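Storing and Playing Old Sermon and Audiobook Cassettes

September -- by the Joner workshop desk
Filed under: Care & Repair > Tapes, Discs and Audiobooks

Spoken-word tapes from the parish library years are usually C90s or shorter, housed in vinyl albums. The tape itself tends to outlast the pressure pad, so inspect the pad first. If the felt has dropped off its spring, do not play the cassette. Move the reels to a donor shell held together with screws.

Before transfer, wind each tape fully forward and back once at normal winding speed. This evens the tension in the pack. A side that squeals should be stopped at once and set aside.

Clean the heads and capstan with isopropyl alcohol on a cotton bud after every 5 tapes. Keep the alcohol off the rubber pinch roller -- a barely damp cloth is enough for that. Leave the deck open for 20 minutes before loading the next cassette.

Set azimuth by ear. Play a passage of plain speech in mono and turn the screw slowly until the consonants are sharpest. Mark the original screw position beforehand with a dot of paint.

Record as uncompressed mono WAV and split the file at chapter breaks afterwards. Our Holub lecture set came to 191 files. Number them with leading zeros or some players will put chapter 10 ahead of chapter 2.

Store cassettes upright, fully wound, in their cases. Relative humidity near 50 per cent suits them. Keep them away from loudspeakers, motors and outside walls.
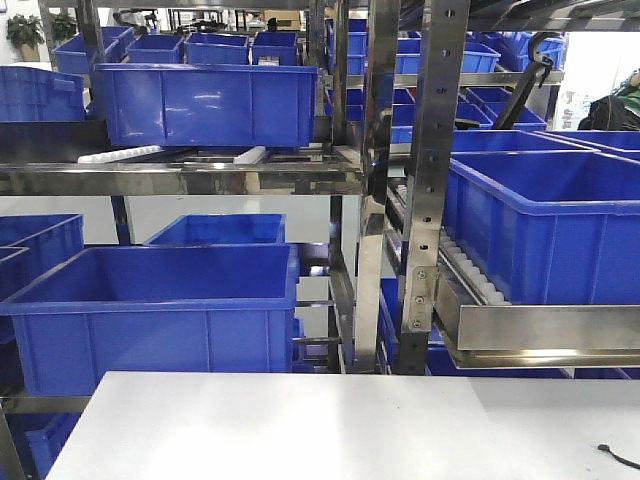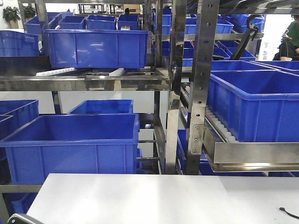 Blue plastic bins on steel racking.

Label the case and the shell separately, as the two part company sooner or later. Write title, speaker, side and tape number in pencil on the paper insert, and use a fine permanent pen on the shell. Old adhesive labels that have lifted should come off completely before playing -- a loose corner can jam in the deck. Warm the label gently with a hairdryer on its lowest setting, with the tape out of the shell, and peel from one end.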